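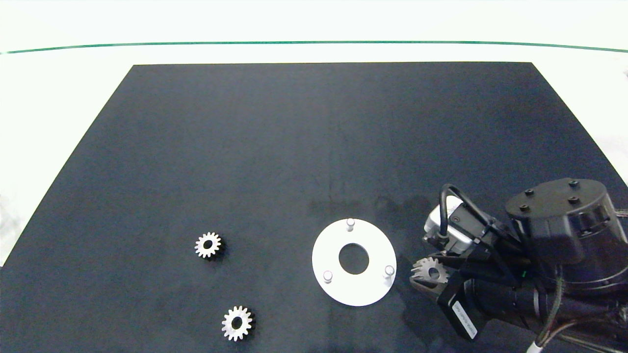 The arm that wouldn't let go: a chat with Tipene Whitelaw

I'd been told Tipene Whitelaw was the person to ask about gears, so I drove out to the Okmont workshop on a drizzly February morning and found him with his sleeves rolled up and a mug of tea balanced on a toolbox. He runs the small assembly cell there, the one where an arm picks up little metal gears and drops them onto the pegs of a white plate. Sounds easy! It gave him the worst fortnight of his working life.

"It started with one gear," he told me. "The arm lined up over the peg, went down, and missed by a whisker. Fine, that happens. What should happen next is it feels the push back and stops. It didn't stop."

It kept pressing, in fact, until the peg snapped and the plate skidded across the mat. Tipene was at the next bench (he still winces telling this bit) and he'd been about to reach in and straighten the plate by hand.

"I was five seconds off having my fingers in there," he said. "I went outside and stood in the car park for a while."

So what was wrong with it? The first suspect was the wrist camera, then the fingers, then the gears themselves. He measured 20 of them and they were all fine. In the end it was the force limit. Somebody had raised it for a stiffer job, a set of Trarik housings, and the setting had stayed put when the gears came back.

"The log had it in plain sight," he said. "Error 405, over and over, and we'd been clearing it every morning like you'd clear a printer jam. I did it too. I'm not blaming the night lot."

These days the limit is tied to the job, and the arm won't start until someone reads the number out and signs for it. Hands stay off the mat unless the power is locked out. They ran 1,000 placements before he'd let anyone else near it, and he sat through most of them.

I asked if he trusts it now. He had a good long think, and a biscuit.

"With the gears, yeah. With my fingers, no, and I don't think I should."

He's got a new batch of plates coming next, with tighter pegs, and he's already grumbling about them.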